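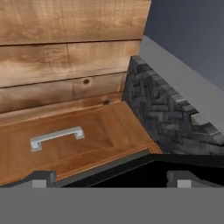

Plilline Allotment Association
Minutes of the winter meeting held on Dec 19, 2021

Present: Jacinto Montes (chair), plot holders as per the signed sheet. Apologies were received from the holders of plots 9 and 22.

1. Minutes of the last meeting
The minutes of the August meeting were agreed with one correction. Under item 4, "north gate" should read "east gate". Signed by the chair.

2. Matters arising
The padlock on the east gate has been changed. Anyone still holding an old key should hand it in. The broken pane in the seed hut has been boarded over and will be glazed in spring.
The request for a second skip was turned down by the parish. The chair will ask again in the new year.

3. Accounts
The balance stands at £2367. Rents are all in apart from one plot, and a letter has gone out. The water bill was higher than last year. Two members asked whether the leak by the lower tank had been found. It had, under the path, and the pipe has been mended, so the next bill should show a drop.
Agreed to keep rents as they are for the coming year.

4. Water tanks
Quotes for replacing the two lower tanks were looked at. Ongart quoted £1300 for supply and fitting. Stovusico quoted less but did not include taking away the old tanks. There was a long discussion. Some felt the upper tank was in a worse state and ought to be done first. The chair pointed out that the upper tank serves only five plots.
Agreed to accept the Ongart quote, provided the work is finished before the water goes back on. Proposed by plot 17, seconded by plot 3. One against.

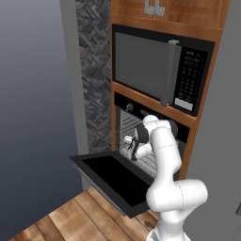
5. Waiting list
There are 14 names on the list. Plot 11 has been given up and will be offered as two half plots. A member objected to any more splitting, as half plots need their own path and the ground is lost. It was put to a vote and splitting was carried.
New tenants will be asked to clear a strip in the first season and not the whole plot. The wording of the tenancy letter will be changed to say so.

6. Bonfires
Complaints have come in from the houses on Vorora Lane. Members were reminded that fires are allowed only after dusk and only for dry plant waste - no painted timber, no carpet. The chair has spoken to the person concerned.
A proposal to ban fires altogether found no seconder.

7. Seed order
The joint order goes in at the end of the first week of the new year. Forms are in the hut. Onion sets and seed potatoes will be ordered by the sack as before. Please write the variety in full, as last year "Red" caused a good deal of confusion. Late forms will not be taken.

8. Open afternoon
It was agreed to hold one again next August. The last one brought in £100, mostly from plants and teas. The tea urn needs a new lid. Plot 6 offered to look for one.

9. Any other business
Rats have been seen near the lower compost bays. No cooked food is to go in the bays.
Plot 20 asked if hens could be kept. The lease allows them, but cockerels are ruled out. Plot 20 to put the request in writing with a drawing of the run.
The hedge along the lane will be cut before the birds start nesting.

The date of the next meeting will be put up on the hut door.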